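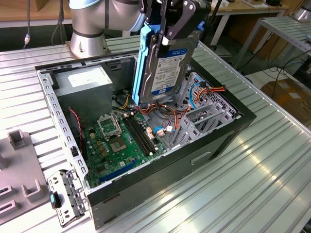

A hard drive in its light blue caddy, above the inside of a desktop computer.

Is a Computer Really a Brain in a Box?

People love to say that a computer is a brain. Don't believe it too quickly. A brain doesn't come with a blue plastic holder for its memories.

Start with the hard drive. It keeps your photos, games and homework, even when the power is off. Ads will tell you a drive can hold "everything." Everything? Ask how many videos that means and see if anyone answers.

Then there is the motherboard, the big green sheet that other parts plug into. The square socket on it is made for the processor, the chip that follows instructions. Books call it the "thinking" part. It adds, compares and moves numbers very fast – I'm not sure that counts as thinking. With the socket empty, the computer can't even do that. 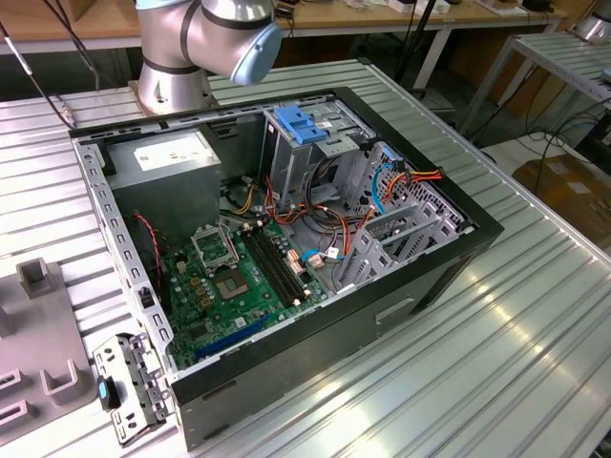

Why are the power cables different colors?

Each color stands for a job. In many desktop computers, yellow wires carry 12 volts, red wires carry 5 volts, orange wires carry 3.3 volts and black wires complete the circuit. Don't trust color alone, though, as some makers use all black.

The gray box in the corner is the power supply. You may hear that it is safe once it's unplugged. Be suspicious of that, too! It can store electricity inside, so never open that box, and have a grown-up unplug the computer before anyone takes off the side panel.

Written by Elango Rodrigues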